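Slow Bread and Slower Mornings
12/10/22

I've been trying to bake the same loaf of bread since March, and I think I'm finally getting somewhere with it. My grandmother made it every week of her married life and never wrote a word of it down, so all I have is what my cousins remember (and my cousins don't agree on a thing, bless them).

My first tries were heavy as a doorstop. I blamed the flour, then the oven, then the weather we get up here in Pindness, where the kitchen never really warms up before lunch. Then my neighbor Kevin Moynihan looked over the fence and asked how long I was letting the dough sit. Two hours, I told him, quite proud. He laughed and said to try 16. 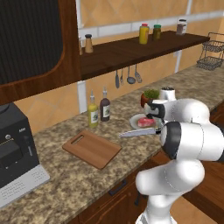

4 min read

Well, he was right! I mix it after supper now, put a plate over the bowl and go to bed, and by late morning it has come up soft and full of bubbles, with that sour smell I remember from her back porch. It still spreads more than hers did, and my crust is a shade too dark, but my aunt had two slices with butter and went quiet for a while, and I took that as a good sign.

What I've come to love most is the waiting. I fold the dough, I have my coffee, I call my sister over in Zikbridge and we talk until I have to go and light the oven. Next I want to try it with rye, the way my cousin swears it was always done, and I'll let you know how that one comes out.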